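Workshop notebook - September
Posted by Maricel Barredo
5 min read

Second sourdough trial for the Kiscombe cookbook, and I am writing this up at the kitchen table while the last loaf cools, so forgive the flour on the page (the paper copy, anyway, which Bríd will be scanning). I started at half past six this morning and it is now well after three. I'd forgotten how much of bread is waiting, and how much of waiting is putting the kettle on.

For anyone picking up the notebook from here: we are trying to work out why the country loaf recipe comes out so beautifully at Bríd's place and so flat and sulky at mine. Same recipe, same flour from the same sack, and the same starter too, at least on paper. Bríd gave me a jar of hers back in autumn and I have fed it faithfully ever since, but I'm beginning to suspect that it has become quite a different creature in my cupboard.

The starters now have names, so we can stop writing "yours" and "mine" and muddling each other. Hers is Pokier, which is what she called it when it took all day to rise in its first week. Mine is Besov, after a character in a novel I never finished. Both were fed last night at the same time with equal weights of flour and water, and both spent the night on the same shelf beside the hot water cupboard.

By breakfast Pokier had doubled and gone a little domed on top, with a smell like yoghurt and green apple. Besov had come up and already fallen back, leaving a tidemark on the glass, and the smell was sharper, nearly nail polish. I wrote "hungry?" in the margin and underlined it twice. Bríd rang while I was standing there sniffing and said the same thing before I'd finished describing it, so I will count that as a second opinion.

I made up two doughs, A with Pokier and B with Besov. Each had 187 grams of starter, which is the odd figure you get when you scale the cookbook recipe down to suit my smaller tins, and I've left it odd so that the sums can be checked later. Salt went in after the first rest. I did all the folds by hand in the bowl, wetting my fingers each time, and I must say dough A felt lovely from the second fold on, all silky and springy, whereas B was slack and stuck to everything including my watch.
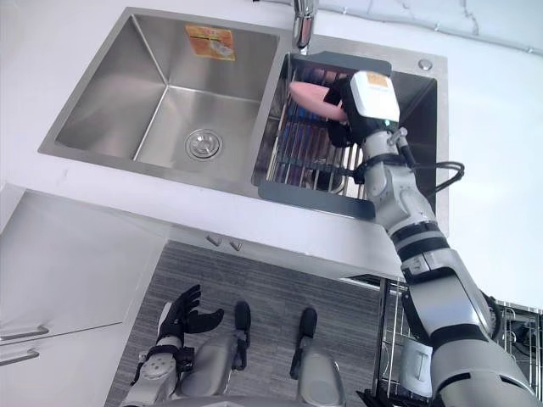 By the last fold B had improved a good deal, though it never got to the point where it would hold its shape when tipped out. I gave it an extra rest on the bench and shaped it a second time, which I know we agreed not to do. Sorry, Bríd! I couldn't bear to watch it spread. I've marked it with a star so that it isn't treated as a fair comparison.

Both went into the oven in the lidded pots, lid on for the first stretch and then off until the colour was right. My oven runs hot at the back, so I turned the pots when the lids came off. Dough A gave a tall loaf with a good ear on it, 13 centimetres at the highest point. Dough B came out at 8, with a paler crust and a tight, slightly gummy line along the base. It tastes perfectly nice, mind you, quite tangy, and it made very good toast at lunch with the last of the plum jam.

My feeling is that Besov has been living too warm and eating too seldom. I've been feeding it once a day all through winter beside that cupboard, and a once-a-day feed is probably fine on a cold bench but not there. So the plan is five days of feeding morning and night, with a smaller spoonful of the old starter carried over each time, and then a third trial with nothing else changed. Pokier can go back to Bríd's in the meantime, and I'll keep a dab of it in the fridge in case of disaster.

Two things to chase up. The Ametepe flour is nearly finished and I'd like the next sack to be the same milling if the shop can manage it. Also, could whoever has the good probe thermometer please bring it back? I was guessing at dough temperature with the inside of my wrist all morning, like testing a baby's bottle, and that won't do for a printed recipe.

Loaf A has just stopped crackling, so I'm going to cut it.

Recent entries
Rye crackers, third batch (too much caraway)
Bríd Moynihan: notes on tin sizes and scaling
Country loaf, first trial
Plum jam, setting point and jar list
Kiscombe cookbook: recipes still to be tested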